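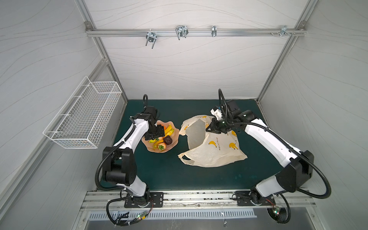 Kitchen / Large Countertop Appliances / Dishwashers

Ninari Countertop Dishwasher, Portable or Plumbed

The Ninari is a full-function dishwasher that sits on a counter, a sturdy table or a rolling cart. It connects to a kitchen faucet with the quick coupling in the box, or to a permanent cold water line with the plumbing kit sold separately. It was designed for apartments, small offices and vacation rentals where a built-in machine won't fit or isn't allowed.

The cabinet is 22 inches wide and 18 inches deep. Add two inches behind it for the hoses. The door folds down toward you, so you also need clear counter or open air in front of the machine. Measure to the underside of your wall cabinets before ordering, and compare that with the height on the spec sheet, as older kitchens vary a lot. Standard dinner plates stand upright in the lower rack. Oversized chargers and pasta platters with a wide rim may touch the spray arm, so spin it by hand before you close the door.

Cycles

Normal, Heavy, Glass, Quick and Rinse Only. Quick takes 23 minutes and is meant for cups, side plates and anything that was used for dry food. It doesn't heat the water as far as Normal does and it skips the drying step. Heavy is the longest cycle and the one to pick for baked-on cheese or egg. The delay start can be set in one-hour steps, but only when the machine is plumbed in. With a faucet connection the water has to be turned on while someone is home, and we ask that you follow this even if your coupling has never leaked.
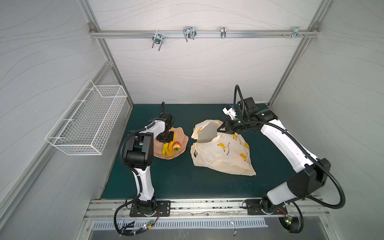
Drying is done with leftover heat and a small fan. Metal and ceramic come out well. Plastic lids and food boxes hold on to water in the corners, as they do in most dishwashers, and will need a towel. Opening the door a few inches when the cycle ends helps more than the extra-dry setting does, and it uses no power.

Connecting to a faucet

The coupling fits faucets with a standard outside or inside thread once the aerator has been removed. Two adapters are included. It does not fit pull-down sprayers, and we don't know of an adapter that makes it fit safely. If you have a pull-down sprayer, order the plumbing kit and have a shutoff valve put in under the sink.

The supply and drain hoses are each 61 inches long. The drain hose must end in the sink or in a standpipe, with its highest point level with or above the base of the machine. Do not join on a second length of drain hose — the pump is not sized for it, and damage from an extended hose isn't covered.

Plug the machine directly into a grounded outlet. No extension cords and no power strips.

Detergent and hard water

Use powder or gel. Full-size tablets are made for full-size machines and often don't dissolve completely in a Quick cycle, leaving a gritty film on glasses. If tablets are all you have, cut one in half. We stock Stiretti powder in the small carton, and the measuring spoon that comes with the dishwasher is marked for it.

There is a salt compartment under the lower rack for homes with hard water. Fill it with coarse dishwasher salt only and run Rinse Only straight afterward, so that spilled salt doesn't sit on the steel. Table salt will clog the softener.

Loading

Face plates toward the center. Tip bowls so they drain. Deep bowls with fluted or ruffled edges take up two slots, and it's easier to put them along the side where the tines are farther apart. Knives go handle up or flat in the cup shelf. Keep wood, cast iron and hand-painted pieces out.

Customer comments
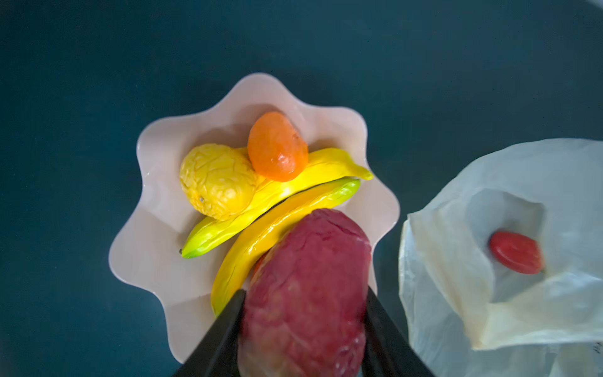 Wiebke Hinrichs: We've had ours since April and run it most evenings. It's quieter than I expected, though the pump makes a gurgling noise at the end that made me get up and check the first few times. My complaint is the cutlery basket. The handle sits too high and catches the cup shelf if you don't push it all the way to the left. Could you sell the older basket from the Prydderch model as a spare? It has a lower handle, and my sister says it fits.

Reply from Hancombe: The older basket does fit, and it can be ordered through the parts counter. It is slightly narrower, so set it against the left side of the rack. The new basket is unchanged for now. The gurgling is the pump clearing the last of the water and is normal for this machine.

In the box

Dishwasher, lower rack, fold-down cup shelf, cutlery basket, supply hose, drain hose, faucet coupling, two thread adapters, salt funnel, measuring spoon, printed manual.

Sold separately

Plumbing kit, rolling cart with locking wheels, replacement filter, replacement door seal. The filter should be rinsed under the tap once a week and replaced when the mesh starts to pull away from the ring.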